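Hemmin Robotics Club: Kitchen Bench Tips

Tips for teams building the simulated kitchen task
Updated February 2024

These notes are for students entering the kitchen round at Hastmont. Most of them came out of last season's runs, and a few were learned by losing points. Add your own at the bottom of the page.

Set the counter height first. Measure a real one at home if you can. Our first kitchen was modelled at 600 mm off the floor, and every reach the arm learned had to be thrown out when we fixed it.

Keep small appliances well away from the cooktop while you are testing. Push the toaster over to the other end and leave it there until the arm can get to the back burner and return without touching anything. Then bring it closer a little at a time.

Use plain colours on the cupboards. Busy wood grain slows down the older laptops, and a flat blue-grey does the job.

Put a bright marker on the gripper. Teal shows up well against pale stone and is easy to find when you scrub through a recording.

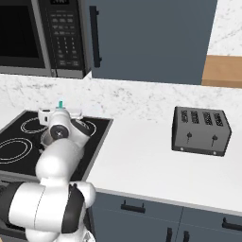

Hawi Ejigu wrote in to say that her team had the same trouble with pots near the back burner, and that coming in from the side cost them fewer spills than coming straight down. She also asked that the scoring sheet say whether a pot nudged off its ring still counts. It does, as long as the whole base stays on the glass.

Watch the elbow. Everyone stares at the gripper and forgets the rest of the arm, which can clip the front edge of the counter on the way through. Turn on collision colouring in Biltar and run the path at quarter speed before you save it.

Give handles a proper gap. A bar handle sitting flush with the door can't be grabbed. Leave 63 mm if your gripper has the wide fingers.

Check what is overhead. Upper cupboards and an over-the-range microwave take away more room than you'd think, so plan the lift low and finish it out over the open counter.

Name your files with the team name and run number. Last July we had 133 runs in one folder and 2 of them were labelled.

Westeo licences are on the club laptops only. Sign the sheet when you take one home and bring the charger back with it.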